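Cahier d'atelier, évaluation kit Dobos (suite)

Reprise du dossier laissé en plan en janvier. Rappel pour ceux qui n'ont pas suivi : Trorngate nous propose le kit Dobos, soit une pince tenue à la main, une seconde identique pour le travail à deux mains, la sacoche de chargeurs, le logiciel de relecture et un an d'assistance. Prix annoncé : 2388 euros hors taxes pour la paire. La pince seule est à 900 euros sans le logiciel, ce qui ne nous sert à rien, on a déjà essayé de travailler sans relecture sur l'ancien matériel et on a perdu la moitié des prises.

La question posée est simple : est-ce qu'on garde la paire à la fin du prêt ou est-ce qu'on la renvoie. Réponse attendue par Curkville avant la commande groupée.

## Déballage et montage

Mallette correcte, mousse découpée au bon gabarit, sauf pour le câble long qu'il faut plier trop serré. J'ai mis le câble à part dans un sachet, tiroir du haut. Notice en anglais et en allemand. La traduction française promise par Trorngate n'était pas dans la boîte, je l'ai redemandée.

Montage des patins : deux vis par doigt, clé fournie. La clé est molle, prendre la nôtre. Sur la pince droite, une vis était déjà un peu matée à la livraison, signalé par mail.

Le logiciel s'installe sur le portable du fond mais refuse de démarrer tant que l'horloge du poste n'est pas réglée sur le bon fuseau. J'y ai passé une bonne heure. À noter quelque part de visible, sinon le prochain va recommencer.

## Prise en main

Gâchette souple, course un peu longue. L'ouverture suit bien le doigt en début de course, moins bien à la fin : les derniers millimètres de fermeture arrivent d'un coup. Sur un objet dur ça ne change rien. Sur un objet mou on marque la peau si on ne fait pas attention. Il y a un réglage de butée dans le menu avancé, valeur d'usine 12, je suis descendu à 9 et c'est nettement mieux. En dessous, la pince lâche les objets lourds.

Le poids se sent au poignet au bout de quelque vingt minutes, surtout bras tendu. Avec le coude posé sur la table on tient plus longtemps, mais l'angle de prise devient mauvais. Le support de bras Cikwood, vendu à part, réglerait peut-être la chose. Pas testé, ils n'en avaient pas en prêt.

Relecture : l'image et la courbe d'ouverture sont calées ensemble, c'est le point fort du kit. On voit tout de suite à quel moment les doigts se ferment. L'export est plus pénible, un fichier par prise, noms illisibles. J'ai écrit un petit script de renommage, il est dans le dossier commun, sous-dossier outils. Le passer avant toute copie sur le serveur, pas après.

## Essais à deux pinces

Tâche retenue : fruits et légumes, entre un plateau et la nappe, dans le coin salon. J'avais d'abord pensé rester sur les cales en mousse de l'établi, mais on connaît déjà le résultat et ça n'aide pas à décider. Les petits objets ronds sont ce que Curkville nous demande, autant commencer par là.

Consignes que je me suis données :

- une pince prend, l'autre reste au-dessus du plateau, prête à retenir ;
- pas de reprise en cours de geste, on relâche et on recommence ;
- butée à 9 pour tout le monde, ne pas y toucher entre deux prises ;
- nettoyer les patins au chiffon sec en changeant d'objet.

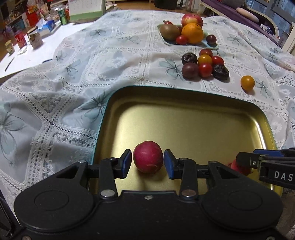 Curkville, 5 mai 2021

Approche par-dessus, mâchoires ouvertes de part et d'autre de l'objet rond rose-rouge, un jeu étroit de chaque côté. Pour ce diamètre l'ouverture est suffisante, mais il ne faut pas arriver de travers. Les patins bleus restent faciles à repérer sur le fond doré, ce qui aide à juger l'écart avant de fermer. Le métal brossé renvoie par contre une traînée blanche sur la paroi de droite. À surveiller à la relecture, et prévoir un essai comparatif avec un plateau mat.

Autre point : à deux pinces dans un plateau de cette taille, elles se masquent mutuellement une partie du travail. Le deuxième objet rouge, à droite, est presque caché derrière elles. Il faudra soit écarter davantage les objets au départ, soit prendre un plateau plus grand. Je préfère la première solution, elle ne coûte rien.

La nappe fait des plis, surtout à gauche. Je ne sais pas encore si on la tend ou si on la laisse comme ça. Pour un usage réel ça me paraît plus juste de la laisser, à voir avec les autres.

Reste à faire :

- [ ] relancer Trorngate pour la notice en français et la vis de rechange
- [ ] demander si la butée peut être enregistrée par profil (elle revient à 12 après chaque arrêt)
- [ ] prix du support Cikwood à l'unité, et délai
- [ ] même série avec la pince seule, pour savoir si la seconde se justifie
- [ ] série sur la grosse orange, je doute que les mâchoires s'ouvrent assez
- [ ] vérifier l'état des patins à la loupe en fin de série

Avis provisoire : favorable pour le matériel, réservé pour le logiciel tant que l'export n'est pas corrigé. Si Trorngate maintient son prix sans la sacoche, je demanderais plutôt un second jeu de patins à la place d'une remise. Les chargeurs de la sacoche sont les mêmes que ceux qu'on a déjà au labo.

Pinces rangées dans la mallette, batteries sorties. Le câble long est toujours dans son sachet.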